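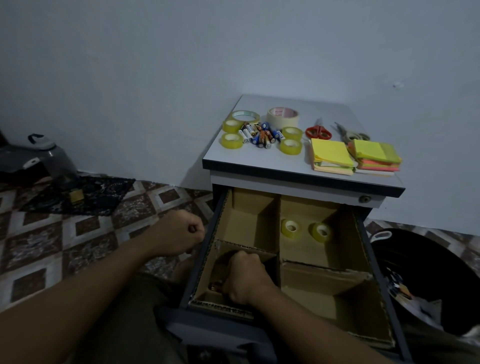

Top drawer open, supplies on the cabinet top and two clear tape rolls in the cardboard insert.

Pedestal Drawers and Shared Supplies: Frequently Asked Questions
Plidthorpe office, updated May 19, 2025

Which cabinets does this page cover?
The small lockable pedestals at the ends of the desk rows. The tall Thiele cupboards in the print room are stocked separately and have their own page.

What belongs in the top drawer?
Clear tape, masking tape, sticky notes, scissors and batteries. Pens and staplers stay on the shelf by the printer. Personal items go in your own locker.

How is the cardboard insert meant to be used?
It has four sections. Clear tape goes in the back right, standing on edge so the rolls fit side by side. Batteries go in the back left. Sticky notes go in the front left. Scissors and masking tape share the front right, the larger section.

Do I have to empty the drawer to tidy it?
It's easier if you do. Put everything on top of the cabinet, group it by type, then fill the insert from the back. Check that the drawer closes without catching on the tape.

Can I put loose batteries in the drawer?
Only new ones, and only with both ends taped over or in a battery case. Mixed brands are fine in storage, but don't mix them in one device. Used batteries go in the Griltus collection tub at reception. Tape the ends of those as well.

How many sticky notes can I take?
One pad of each colour at a time. If you're running a workshop and need more, order them through Kundon. They come in cartons of 200 pads and usually take nine days to arrive.

Why are there two kinds of tape?
Clear tape is for parcels and paper. Masking tape is for temporary labels and for marking out walls or floors. Please don't use clear tape on painted walls, as it lifted the paint in the hallway in February.

The insert has gone soft or torn. Can I get another?
Yes. Flat-packed spares are in the print room, labelled 479. Fold along the scored lines and press it down into the corners. Old ones go in the cardboard recycling.

Should the cabinet be locked?
Lock it at the end of the day. The keyhole is at the front right, just under the top. Spare keys are held at reception and need to be signed for.

Who do I contact if something has run out?
Email Jannik Oltmanns in office services with the cabinet location and the item you need.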